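4.2 Access at the bedside

Bed making was divided into the same stages in all 19 households: clearing the surface, stripping, laying and tucking the bottom sheet, laying the top cover, and placing the pillows. The stages were defined by Naidoo before the visits and were not changed afterward. A stage began when the resident first touched the item concerned and ended when the hands left it for the last time. Returns to an earlier stage were logged separately as corrections.

The final set holds 868 logged corrections. Most of them fall in the tucking stage, and within that stage most fall on the side of the bed with less free floor. We had expected mattress height to be the stronger factor, following the pilot work at Henddale, where residents with low frames complained of back strain and left corners undone. In the main study the height of the mattress affected how long a corner took, but it had little bearing on whether the corner had to be done again. Floor width affected both.

The reason appears to lie in how the sheet is tensioned. A resident with enough room stands back from the mattress, pulls the edge toward the body, and then lowers it before folding it under. A resident in a narrow gap cannot step back and pulls upward instead. The sheet then comes loose on the opposite side, and the resident walks around the bed to fix it. In two of the Ntuli apartments this happened repeatedly, and the residents had settled on tucking the narrow side first and leaving all tensioning to the wide side. We coded this order as "narrow first." It was later found in a further 12 households, though few residents described it as a deliberate choice when asked.

Floor finish was recorded along with floor width. Hard floors, tile in particular, let the bed shift when the sheet was pulled from one side. Where the frame had no stops, residents braced a knee or shin against the side of the bed. This posture shortened the reach across the mattress and was associated with a second pass over the same edge. Rugs placed partly under the bed reduced the shifting but caught the hanging edge of the cover, and they were scored as neutral.
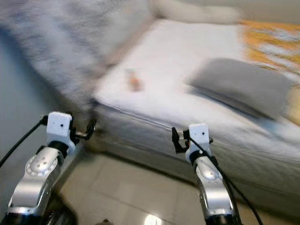 Figure 6. Side of the bed and the adjoining strip of tiled floor.

Clearance was measured from the outer face of the bed frame to the nearest fixed object at floor level, with the bedding removed. Shenoy took all of the measurements in the Hikport households, and Naidoo took those in Ntuli. Doors were measured in the open position. Movable items, such as slippers, baskets, and low stools, were noted but left where the resident kept them, and they were not counted as obstructions unless the resident moved them during the task.

Two limits on these results should be stated. First, the bedding was the residents' own, so fitted and flat sheets are both present in the data. Fitted sheets produced fewer corrections at the corners and more along the long edges, and the sample is too small to separate this effect from that of clearance. Second, the November visits took place when heavier covers were in use. A heavy cover hides a loose sheet, and residents may have stopped sooner than they would have with a light one. The Gisus checklist, which scores only the visible surface, would rate such a bed as complete. We kept the checklist score for comparison with earlier work but did not use it to decide whether a stage had ended.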